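工作间记录 四月，下午

Plularix 的样品又做了一轮。先把结论写在前面，省得 Zerrin 翻到后面才看见：我不信那个耐热标称，至少不信它在我们这种用法下成立。

起因是 Kudon 那边想换餐盘的表面涂层，供应商推荐 Plularix，水性，两道，说是洗碗机洗 500 次不起雾。资料一共 6 页，图表很漂亮，可试验条件只写了“标准程序”四个字。哪国的标准，水有多硬，洗涤剂用粉还是用块，一概没有。我写信去问，回信把同样的四个字又抄了一遍，另附一张色卡。

我们自己的做法：Plakwood 基板裁成小片，边缘磨过，喷两道，室温放够时间再进循环。水是自来水，没软化，故意的。洗涤剂用厨房里现成的那种块。每 50 次取出来，擦干，侧光看，再用指甲背划一下边角。指甲这个办法 Desmond 一直不赞成，嫌它不能写进报告。不能写进报告我同意，可是到目前为止，每次都是指甲比光泽计先发现问题。光泽计只读平面中间那一块，涂层偏偏是从边上开始坏的。

200 次的时候，8 片里有 3 片边缘发白。平面部分读数几乎没动，如果只看光泽计，这一轮就算过了。发白的三片都是同一天下午喷的，那天潮，所以 Desmond 的意见是喷涂环境的问题，不能怪涂料。有可能。但供应商自己写的施工湿度范围很宽，那天并没有超出去。要么范围写大了，要么别的地方有问题，两样都不算替它开脱。

还有一种解释我得先记下来，免得以后只挑对自己有利的讲：我磨边用的砂纸换过一次，前四片是旧的，后四片是新拆的。发白的三片里有两片属于后四片，一片属于前四片。样本太少，看不出什么。下一轮砂纸固定用一种，背面用铅笔写号，不要再贴标签，标签进水就掉，上一轮有两片到最后是靠裁口的形状认出来的。

对照组是 Delacroix 的老配方，味道大，干得慢，大家都嫌它。同样循环到 200 次，边缘没事，中间略微发乌，擦油以后看不出来。我不是要替老配方说话，它的气味确实没法在小房间里用，上次喷完 Zerrin 头疼了一晚上。只是拿“更新更环保”来顶替耐用数据，我觉得不行，这是两件事。

顺便说一句“哑光”。现在什么都要哑光，客户要，图册也要。哑光面刚出来是好看，用一阵以后，手常碰的地方被磨亮，一块亮一块暗，比亮面的划痕还难看。色板都是新的，挑的时候谁也不会往后想半年。黑色尤其麻烦，光一斜，什么都在上面。
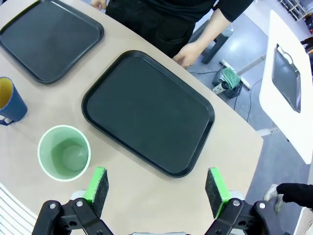

所以我主张看样的时候不要只拿新片给客户，把洗过 200 次的也放在旁边。Desmond 担心这样会把人吓跑。吓跑总比半年后退货强，去年那批托底的事还没过去多久，赔的钱够买一台像样的循环箱了。

关于循环箱：现在这台门封条老化，后半程温度掉得厉害，我用点温计在门缝那里量过，数值跳来跳去，没记。如果实际温度比设定低，那我们这套试验比真实情况还温和，Plularix 的成绩就更说不过去了。这一条要先查清楚再给供应商写信，不然他们第一句就会问设备校准。

擦拭也有问题。上一轮我和 Zerrin 轮着擦，她用棉布，我用纸。纸会不会把已经松动的边缘带掉一点，不知道。从下一轮起统一棉布，干的，不加任何东西。

待办：
封条换新，换之前和之后各量一次温度。
重喷 8 片，同一天，同一张砂纸，湿度写在本子上，别写在手机里。
问供应商要原始试验记录，不要再寄色卡。
边缘另拍一组侧光的，每次取样都拍，角度固定。
Delacroix 那罐开封太久，盖子有结皮，重新开一罐再做对照，旧的数据单独放，不混。

Zerrin 在页边写：“会不会是两道之间间隔太短？”间隔按说明书下限走的。可以加一组放长一倍的，但我先说我的看法：说明书写了下限，就应该在下限也能用。

本轮剩下的五片继续往 500 次走，箱子修好以前先停着。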